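From: Vilhjálmur Eskildsen
To: workshop list
Subject: Re: Peg boards, loose pegs and what to do with the gear

Thanks for the notes on the boards. I've left your points in below and replied under each one. The short version is that I agree about the bases and disagree about the glue.

> We have been through the boards that came back from Fondetti and the
> main complaint is the pegs. On the older ones they turn in their holes
> if you lean on them, and once a peg turns, whatever is sitting on it
> turns as well. Could we glue the lot and be done with it?

I would rather we didn't. I glued all the pegs on the first Evum board last December and regretted it within the month. One peg had gone in slightly off upright, and there was no way to get it out again without spoiling the plate underneath. If a peg turns, take it out, wrap one layer of thin paper tape round the foot and push it back. I did 22 of them like that in an afternoon and they have stayed put so far. If the tape doesn't hold, the hole has worn too wide and the plate needs replacing.

> Second thing. People are asking whether the big pieces should go on
> first or last. The sheet says first, but the Saavedra lot have been
> doing it the other way round and say it is quicker.

It depends how crowded the board is. With only a few parts on it I don't think it matters. With a full board I put the large pieces near a corner and do them first, so that my hand isn't reaching over small things that tip easily. The chunky pieces with teeth at the bottom are the worst for this. They are wide at the foot, and the teeth catch on anything standing too close. 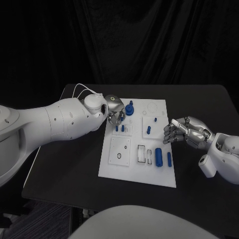

Does the board have to be fixed to the table?
A strip of non-slip matting underneath is enough for ordinary use, and it lets you turn the board when you want to get at the far side.

I have tried clamps as well. They hold well but they take up the edge, and the edge is where I like to keep the pieces that haven't gone on yet. If your table has a very smooth top you may need matting at all four corners. Cut it a bit smaller than the board so it doesn't collect dust along the sides.

> Third, colour. Sevitard can do the bases in white or grey for the
> same money. Any preference?

White for me. It marks sooner than grey, but a damp cloth gets most of it off, and the coloured parts are far easier to pick out against it. I had a grey one on loan for six weeks and kept losing sight of the darker plates in the evening. A dark table under a white board is good too, as you can see at once when something has rolled off.

> Last, storage. At the moment everything goes into one box and it
> takes ages to find the short pegs.

Same here until recently. I now keep the short pegs in a screw-top jar and the plates flat in a shallow drawer with a sheet of card between them. The larger pieces can go in the box as before. Please don't stack boards with the pegs still in. I know it saves time, but that is how the last two got bent pegs, and the spares list is down to 47 until somebody places another order.

On the order itself, the price only drops at 2000 pegs, and we would never get through that many. I suggest we ask Saavedra whether they want to share one. If anyone on the list has a contact there, please write to me directly and I'll draft something.

I still owe you the measurements for the new plates. The drawing is done but I want to check the hole spacing against a real board before I send it.

Vilhjálmur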